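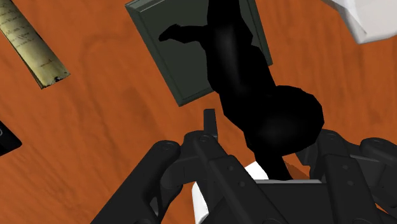
A club member from last year's Filton team asked why anyone would spend a whole term on grasping when the robot can already drive, see and talk. Pick up one awkward thing, was the reply, and then pick it up again 50 times. The question comes up every year, so this chapter starts with it.

# Chapter 11: Grasping Odd Shapes

In Chapter 10 your gripper closed on blocks and cylinders. Those have flat or evenly curved sides, and a good grasp is easy to work out with a ruler. The practice set for this chapter is less kind. It includes a black figurine with a long thin limb, a rounded bulge and a narrow stem, and it shares the table with a scroll and a closed book. The figurine overlaps the book when seen from behind the hand, so your program has to decide where one object stops and the other begins.

You will work in simulation first. The Filton club enters the Rerine Challenge each February, and its rules ask for a simulated run before any team is given time on the real arm. A dropped figurine costs nothing in simulation. You can reset the table and try again in 2 seconds.

## What you will do

By the end of the chapter your team should be able to:

- choose a grasp point on an object that has no flat sides
- plan an approach that keeps the fingers clear of nearby objects
- set a closing force and explain your choice
- keep a trial log that another team could follow

## Before you start

Load the Bedoya table file and check that the hand opens and closes fully. If a finger sticks, go back to the joint limits in Section 10.4. Teams of three or four work best — one person at the keyboard, one watching the contact readings, and the rest keeping the log.

You will also need the Pliltinia scoring sheet. It gives up to 14 points for each trial, and the centre of the object counts for more than its tips. A grasp on a thin part may hold for a moment and then let the heavy end swing.

## Warm-up

Sketch the figurine in your logbook from the side and from above. Mark two places where you would close the fingers, and write a sentence on each. Don't run the program yet. Keep the sketch, as you'll come back to it in Section 11.3 when you compare your choices with the contact readings.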